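September, evening

Birgit Tiedemann came by with another article about sleep. I am supposed to stop looking at screens after supper, take magnesium, and lie on my left side. She has been doing it for 50 nights and says she is a new woman. She looked like the old one to me, and she yawned twice over her tea. I said I'd think about it. I have already thought about it.

What bothers me is the figures. The article says 300 people tried the method and slept better. Better than what? It doesn't say who they were or who asked them. If somebody sold me a plan for a month and then phoned to find out how I slept, I'd say fine, thank you, just to get off the phone. And at the bottom there is a link to buy the magnesium.

I did try one of these things in the spring, the breathing one. Breathe in, hold, count to 10, let it go. I lay there counting and got so annoyed at losing my place that I was up until two with the radio. Kramer at the library in Tanitz swears by it, but Kramer could sleep standing in line at the post office.

My mother slept five hours a night until she was past eighty and never read one word on the subject. I put that to Birgit and she said it was a different generation. I don't know what that explains. She also wants me to go with her to a talk in Brarwood, a sleep coach, tickets 50 a head. For that money I could have a new pillow, and I told her so.

Rain since four. Didn't get to the beans. Must call Nernen about the boiler tomorrow, before they find a reason to come in November.

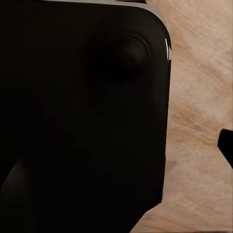
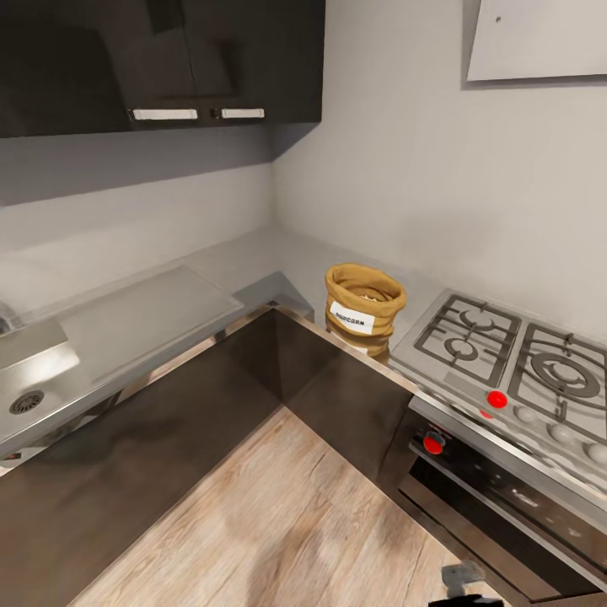

One part of the article I will give a trial, the bit about dimming the lights an hour before bed, mostly as it costs nothing. The bedroom is easy enough. The kitchen is where I'd go wrong, with that big bulb over the table. I'd like it better with dark cupboards up on the wall, near black, with white bar handles so you could still find them half asleep. Mine are cream and throw every bit of light straight back at me. Birgit would say paint them. I am not painting cupboards for the sake of a magazine – I'll take out the bulb and put in the weak one from the hall, and give it a week. If I sleep, I won't tell her right away.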